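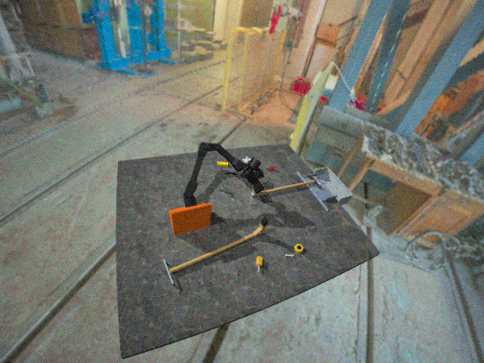 Section 6. Table prep, Nasuvlow sorting arm, Flellosside shop. The arm does the picking now, your job is loading and clearing the table. Long tools are where people slip up: a shovel head sticking out past the table edge like that gets bumped by anybody walking by. Turn it in before you start a run.

1. Press HOLD on the pendant. Wait for the amber light.
2. Clear last shift's leftovers. Small stuff too, tape, screws, clips.
3. Set long handles down first, then small items. Leave a hand's width between peices.
4. Step back behind the yellow line.
5. Press RUN. First pick is at 40 percent speed, leave it there.

NOTE: Bench crew used to sort by hand at end of shift. Now it's two short loads, one at start, one after lunch. Sign the sheet both times.

CAUTION: Never reach under the gripper to fix a bad pick. HOLD first, every time. Yes even for a screw.

If the arm stops on its own, call the Majimbun desk, ext. 7. Dont restart it yourself.

Anyone moved off hand sorting in June still needs the pendant training. Nearly 2 hours, paid, ask your lead.

7 shares | 2 comments

We use cookies to improve this site. Accept / Manage settings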